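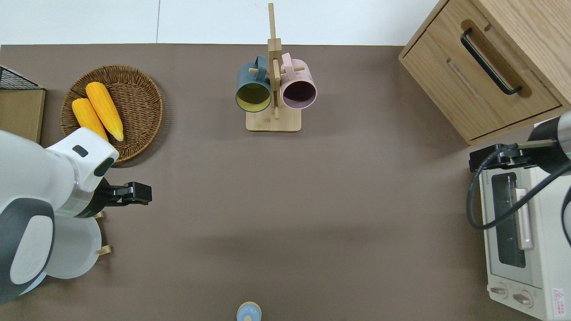
CALL FOR PARTICIPANTS: two-arm kitchen kit, first outside users

Posted 2018-08-06 by Kosmas Tzanetos, Bridden

We are putting together a user group for the Kukine kit before it goes on general offer. Kukine is a bench package for labs and small shops that already own two arms and want to get them doing household work without building everything up from scratch. You get the table mat, the props, the task cards, the control software and a day of setup help. No arms in the box. Please read that again, half the emails in July were asking.

What we need

10 people, any background, to come in and work through the task cards with us. You drive the arms by hand control, we take notes, you tell us what's annoying. Plus 2 sites willing to take a kit home and keep it running on thier own bench.

What the work is like

Mostly plates. Picking one up by the rim, getting it over to the rack, standing it on edge next to its neighbor without knocking anything. Then mugs on and off the mug tree, corn in and out of the tray, oven door, drawer. Slow at first. Most people get a feel for it in the second session, some sooner. The plates are the card everybody wants to redo.
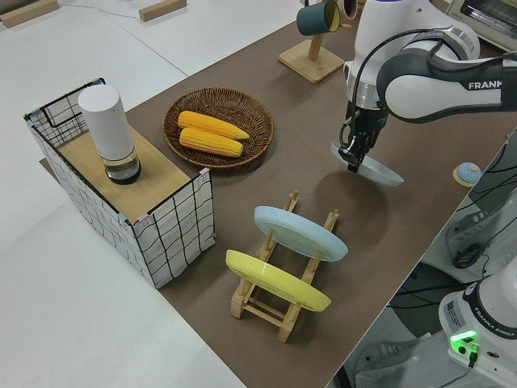 The grip on the rim is where we want the most comments. How hard to squeeze, when to tilt, when to let go. The current software has a setting for each and we think at least one of them should dissapear. Tell us which. Also the task cards themselves — wording, order, whether you could follow them cold. They were written by people who knew the kit already and it shows.

Who can apply

18 or over. Comfortable standing at a bench for a session. Use of both hands for the controls as they are now (a one-handed setup is in the works, write anyway and we'll put you on the list for it). No robot experience needed, we'd like half the group to have none. If you cook for a living, say so, we have room for you.

Sites: must have two working arms, a solid table and one person who can answer email during the trial. Donnelly users welcome but the software install is longer, allow for it.

Time and pay

Sessions are 2 hours. Four sessions each, spread out however suits you. $20 an hour, paid at the end of each visit, parking covered. Sites get the kit free for the trial and can keep the props after.

Where

Ralberg building, suite 2427. Ring at the side door, front is locked after lunch.

How to apply

Short note to Kosmas at the Bridden front desk, subject line KUKINE USERS. Name, phone, times you can't do, and a line on what you do all day. Sites add arm model and table size. No resumes please. We answer in the order they come in and close the list when it's full.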